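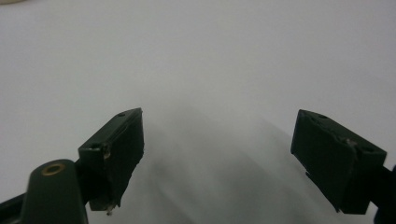 Figure 1. The two fingers of the hand-held gripper, open over a pale surface. The black covering is frayed on both.

3. What changed at the packing benches

Murkdale told us the gripper project would "take the boring part away." Our group spent August at the site and we are not convinced.

Packers now spend part of each shift doing their normal task with a hand-held gripper so that a robot arm can later be trained on the recordings. The target is 300 recordings per person per week. Lurdes Marinho, a packer for seven years, told us her wrist hurts by 10 a.m. and that she is slower with the tool than with her hands. Her hourly quota was not lowered.

Wear is another cost missing from the company's plan. In Figure 1 the covering on the right finger is torn and lifted, with pale bits showing. Replacing it falls to the packers, and no time is set aside for it.

The shift lead, Ieva Raudsepp, expects the arm to handle 2000 parcels a day. We asked what that number was based on and got a supplier slide. We also asked which jobs would remain. She said "monitoring," but there is no job description or pay grade for it yet.

Section 4 compares the old and new shift schedules.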